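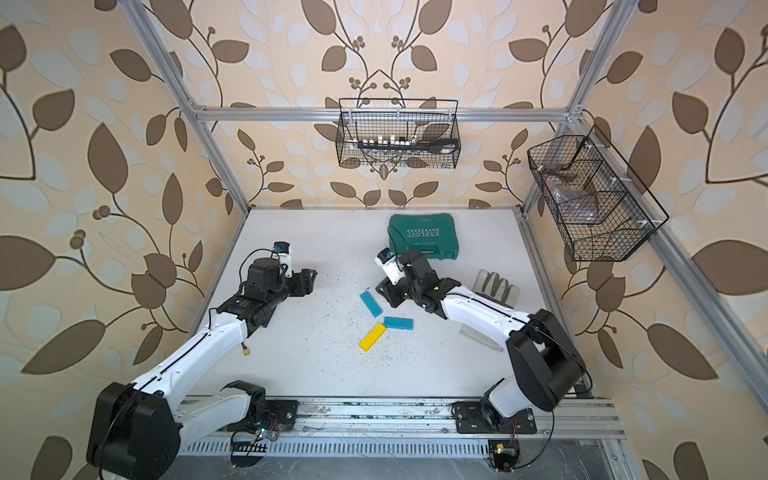 When the left arm let go
Speaker notes, Digby Ormsby
Slot is 20 minutes plus questions. Bits in brackets are for me.

Opening

Hello, thanks for coming, and thanks to the Trurnusstead people for finding a room with a working projector! I want to spend my time on one fault. It cost us most of February and I still think it's the most interesting thing that has happened on our bench.

(Ask for hands: who has had an arm drop something it shouldn't? Wait for it. There are always more after the first brave one.)

The set-up, quickly

Two arms on one rail, facing into a walled table. Parallel grippers, a small camera on each wrist. The job we call Hamska is tidying: pick up coloured wooden blocks, move a glove out of the way, sort out hand tools. Dull for a person, lovely for finding out what your software doesn't know.

Each arm has its own little electronics board under its mounting plate. Remember the boards. They come back.

(Don't get drawn into the gripper question here. Digby, you did this last time and lost 5 minutes.)

What went wrong

We were on run 192 of a planned 420. Left arm has a block, right arm is coming across to take it. Halfway through the handover the left arm goes limp. No stop message, no brake, it just sinks. The block goes, the elbow comes down on the table, and the right arm carries on to where the block ought to be, shuts its gripper on nothing and reports a good grasp.

I love that last part. Pause on it. Two separate faults in one second, and the second one had been sitting there for months without hurting anybody.

Nobody was hurt this time either, and I want to be plain about how close it was. I'd had my hand in there a minute earlier, picking up a glove. The rule was "hands out when the arms are moving". The arms weren't moving. They were powered and waiting, and we had no rule for that at all.

Chasing it

First guess: software. Wrong, and it took us nine days to admit it.
Second guess: overheating. We pointed a desk fan at it and got a very comfortable arm that still fell over.
Third guess came from Chauvin, who had built the wiring. Chauvin asked which way the carriage was travelling each time. Always towards the end of the rail! The supply lead on the left board had been tied a bit short. At the far end it pulled on the plug, contact went for 60 milliseconds, and the board restarted. While it restarted, the motors had no holding current.

(Do the thing with the extension lead. Have it on the lectern already. Pull slowly so the back row can see.)

And the log? The log was kept by the same board. It restarted with a clean memory and a clear conscience. So every fall looked like an arm that had only just been switched on.

What we changed

Longer lead, with a clamp so that a pull lands on the clamp and the plug stays put.
If either board goes quiet, both arms stop. Before this each one minded its own business.
The log now lives on a separate machine.
A grasp only counts if the jaws stop before they're fully shut. One line of code. One!
Hands go in with the motor power off, and the switch is outside the walls where you can reach it without leaning over.
We sweep the table and the rail more often than we did. It had nothing to do with this fault, but once you've had your nose in a rail for a week you notice the crumbs.

Still open

Cutting power to an arm that's holding something up means it drops it. We've slowed the fall but we haven't cured it. Vustach, our next rig, will have brakes on the shoulder joints, and I'm itching to try them. If you've fitted brakes to small arms, please come and find me at the tea break.

(If time is short, skip the fan. If there's time left, tell them about the first run after the fix: we all stood well back, and it went to the end of the rail and picked up a yellow block.)

Questions. Repeat each one into the microphone.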